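Software notes: the jaw width estimator gets a rewrite

Version 20 of the Skolent tracking package went onto the lab machines on 2025-10-13, and the largest change in it is one most people will never open. Iddrisu Nyarko has replaced the code that works out how far apart the gripper fingers are from the wrist camera picture. The old code dated from the first Clatolari build and had been patched by at least four people. It assumed a dark table. We changed tables in February, and it has been giving us trouble ever since.

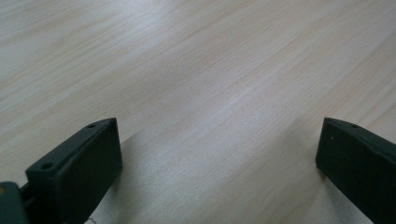

Finger detection used to work by a plain brightness threshold, followed by a search for the two largest dark shapes. With nothing held and the jaws apart, that ought to be the easy case. A pale wooden top with a bright sheen across the middle and two nearly black fingers coming up from the bottom gives plenty of contrast. The trouble came at the lower edge, where the soft shadows by the fingers joined on to the dark plastic and the fitted outline grew wider than the part. The reported gap then came out too small. Iddrisu's version ignores the outline and fits the top ledge of each finger, using the small round holes as a check on which way round it is. If it can't find a hole it lowers the confidence value and keeps going.

Gopinath Iyengar ran both versions over 3920 stored frames with hand-marked widths. He passed the new one for general use and has put the full table of results in the Asamoah folder. The short version is that the wide-open errors have gone, and the closed-jaw errors are much as they were. Those are a separate problem to do with the calibration file, and Kojo Aidoo has it on his list.

The second change is in the two-handed recordings. Each gripper has its own clock, and until now we lined the streams up once, at the start. On short tasks that was good enough. On the cup work, where one hand steadies the stack and the other handles a single cup, a small drift shows up as the left hand letting go before the right has closed.
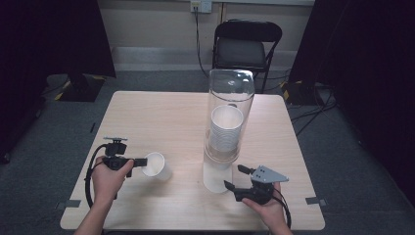 Flakum now checks the alignment every 200 samples and writes the correction to the log, so the planner sees both hands on the same timeline. Haris Kiani wrote the resampling part. It adds a short delay when a file is opened, which you will notice on long sessions and can ignore on the rest.

Older recordings do not need to be made again. Run the convert tool on the session folder and it will rebuild the widths and the timing together. It keeps the original files next to the new ones, so check your disk space first. Please convert in batches of no more than 100 sessions, as the tool still holds its index in memory and will stop without a useful message if it runs out.

Two things are known to be broken. The viewer draws the right-hand confidence bar in the left-hand colour, and the export button does nothing if the session name has a space in it. Ayuba Osei is fixing both. Send anything else to him with the session name and the log attached.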